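Wernico Tamuno
Cloth perception and edge tracking for two-gripper work

Overview | Specs | Download | Release notes | Support

Tamuno is the cloth module for Wernico. Takes wrist camera video, gives you back garment outline, seams, fold lines and grasp candidates, per gripper, per frame. Runs on recorded demos or live on the arm. Same model, same config file for both.

Release 3 is out now. Get it from the Download tab. If you're on the June build read the upgrade note further down first, the config format changed.

What it does

Outline: separates the garment from whatever it's lying on. Printed bedding, patterned table covers, other laundry. Older versions wanted a plain backdrop, that requirement is gone.

Seams: double seams, hems and bands come out as curves with a confidence value along the length. Broken curves are kept as pieces, no guessing across the gap unless you turn on join_seams.

Grasp candidates: ranked points on edges and corners, with approach angle and suggested jaw opening. Candidates too close to the other gripper get dropped before ranking.

Dark fabric: new exposure step, on by default. Black knits used to flatten into one blob with no folds inside. Much better now. Still slower than light cloth.

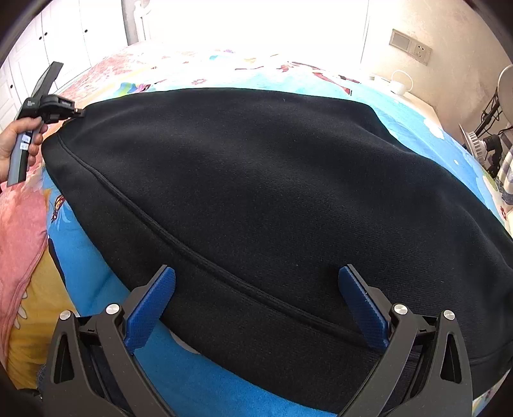 Black knit garment on a printed blanket, one gripper at the far left corner, the other open over the near border.

Both tools get tracked. The second gripper is masked out of the cloth outline along with any hand on it, so you don't get fingers labeled as fabric. Masks are saved with the recording, handy when you retrain.

Blown-out windows and bright walls: pixels over the limit are marked unknown and left out of the fit. Limit is in the config under highlight_cut.

Specs

Input: one or two wrist cameras, wide lens OK, calibration file required
Output: outline, seam curves, fold map, ranked grasps, tool masks
Grasp list: up to 100 per frame
Clip length: 3000 frames max in one pass, longer clips get split automaticaly
Presets: 151 garment and fabric presets included, add your own in plain text
Planner link: Gendora, direct. Others through the message bridge
Viewer: included, scrub by frame, overlay on/off per layer

Works with

Gendora planner. Stada recorder files open as is, no conversion. Older Stada files without timestamps need the fix-up tool first, it's in the same download.

Upgrading from the June build

Run the config converter once. Old fold maps are readable but wont show in the new viewer until you reprocess. Custom presets carry over.

Known issues

Sheer fabric, outline drifts. Lint on dark cloth sometimes picked up as a grasp point, raise min_patch if you see it. Very wide jaw openings can push the pad tips out of view, tool pose then falls back to encoder only.

License

Per workstation. Viewer is free on any number of machines. Trial available, all features, exports limited to short clips.

Page updated 12 Sep 2025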